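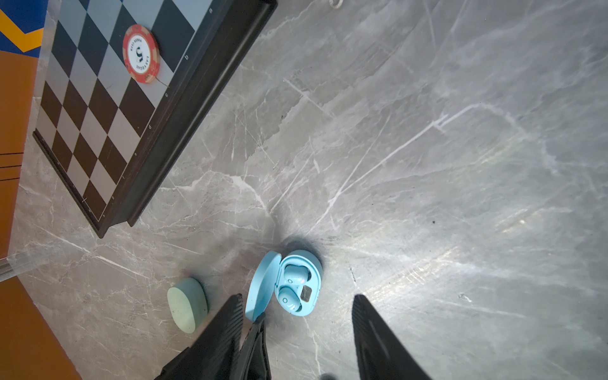 One of the players at the Derkness club told us that he never looks at the clock in the first ten moves, and that this is the reason he loses. We heard similar remarks from many members during our project, and they gave us our question: how do amateur chess players use their thinking time, and can a simple habit change it?

Group report, Vostthorpe College, January 25, 2023

Background

Chess clubs in our region play mostly evening games, where the thinking time is short. Books for beginners speak a lot about openings and very little about time. In our first semester we read what the library had on the subject, and most of it was written for strong players. We wanted to study people who play for pleasure after work or school.

Method

We visited clubs in 3 towns: Derkness, Sala and Drudetside. The players agreed to write down the clock time after every move, on the same sheet where they write the moves. In total we collected 300 games. Games where the sheet was not readable, or where one player stopped writing, were left out before we reached this number.

In June we began the second part. Half of the players in each club received a small card with one rule: if you have only one sensible move, play it at once. The other half played as usual. We did not tell the second group about the rule, but the clubs are small and people talk, so we can not be sure that it stayed secret.

Results

Most players spent their longest think just after the opening, when they left the moves they knew by heart. This was true in all the clubs. In Sala the effect was weaker, maybe because many members there play the same opening every week and know it deeper.

Players with the card had more time left at move 30. Their results did not become clearly better. Several of them said that they felt calmer in the endgame - we did not measure this, and we mention it only as a comment. Players with a rating under 800 often forgot the rule when they were attacked.

Problems

Writing the time takes time. Two clubs asked us for a shorter sheet, and we changed it after the first month, so the early games have more detail than the later ones. In Drudetside the old clocks show no seconds, and we had to round everything to full minutes.

What we would do next

We would use digital clocks that save the times by themselves, and we would follow the same players for a whole season. The sheets are kept in the department office in Vostthorpe and can be borrowed by other groups.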